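FOR IMMEDIATE RELEASE
2023-11-23

Drernel Opens Its Repair Bench to Baird's Elderly Office Computers

BAIRD - Drernel, the computer refurbishing shop on Walia Street, will start taking in retired desktop towers from homes and small offices this month under a new program called Sasard. The idea is simple. People bring in the machine that has been holding up a fern since the last office move, and Drernel opens it, cleans it, tests what is inside and sends it back out to somebody who wants a computer.

The shop expects to handle 80 towers between now and the end of March. Judging by the phone calls so far, most of them are living in closets.

"Everyone apologizes when they hand one over," said Inna Stetsiuk, who runs the bench at Drernel. "They say it's very old and very dusty. I have met dust before. What I would like is for people to stop taping the power cord to the lid."

Each tower gets the same treatment. The side panel comes off, the case goes down flat, and the inside is cleared of lint, pet hair and the occasional paper clip. Memory, processor, power supply and drive are then checked one at a time. Parts that pass stay where they are. Parts that fail are swapped from the shop's own shelves, which hold a great many power supplies and, for historical reasons, a great many mouse pads.

Hard drives are wiped before anything else is installed. Owners who would sooner keep their drive may ask for it at the counter and will get it back in a padded envelope, along with whatever tax returns and vacation pictures are on it.

Stetsiuk has a soft spot for the plain business desktops that make up most of the pile. "They were built for someone in a hurry with a cart full of them," she said. "You get a colored latch, you pull the colored latch. I have worked on much prettier computers that made me cry." 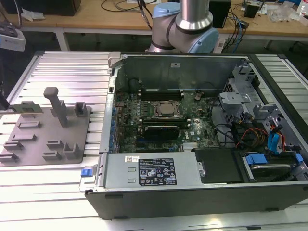
A Dell desktop tower with its side panel off, showing the motherboard, power supply and blue-handled hard drive.

Finished machines will be sold at the Drernel counter for $60, with a keyboard and a mouse that may or may not match. The price includes a power cord, tape removed. Monitors are sold separately while they last.

Drop-off is free, with a limit of 5 towers per household or office. Time on the bench is around two hours for a machine in fair shape. Drernel cannot accept laptops, printers or anything that has been stored in a pool shed, and asks that the question of printers not be raised a second time at the counter.

About Drernel
Drernel repairs and resells used desktop computers in Baird. It has one long bench, a front counter and a back room that it intends to organize.

Media contact
Inna Stetsiuk, Drernel, Walia Street, Baird
Calls are returned after the bench closes for the day.

###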